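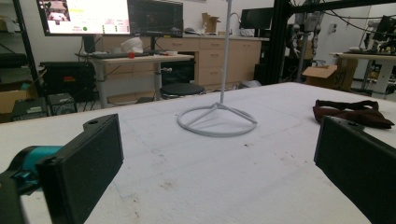

Maltden Club Scorebook

Anyone who has sat on a damp bench in May with a pencil behind one ear will know that most cricket scorebooks are made by people who have never had to use one. The columns are too narrow, the bowling analysis runs out just as the ninth bowler comes on, and by the second half of the season the cover has parted company with the rest. Lorna Imrie scored for her village side for years before she sat down and drew up the Maltden, and we have been very happy to sell it ever since.

Each book holds 30 innings, one to a double-page spread, so you never have to turn over in the middle of an over (a small thing, but you do come to love it). There is room for 11 batters and nine bowlers, a proper box for the fall of wickets, and a running total along the foot that goes up to 300. If your lot regularly make more than that, well, congratulations – continuation sheets are sold separately.

The paper is heavy enough to take a good deal of rubbing out, and the spine is stitched, so it lies flat on your knee or on the pavilion table. Edgars Grigaitė, who binds them for us at Tilto, sews every one himself and still grumbles about the size of the margins. We like the margins! They are where you write "rain, 20 mins" and who brought the tea.

Cover: dark green or maroon cloth
Size: A4, landscape
Innings per book: 30
Pencil loop: yes, on the right-hand side
Product code: 263

Clubs ordering for several teams are welcome to mix the colours. We can stamp the club name on the front as well, up to two lines, but please check the spelling before you send it to us, as stamped books can't be returned.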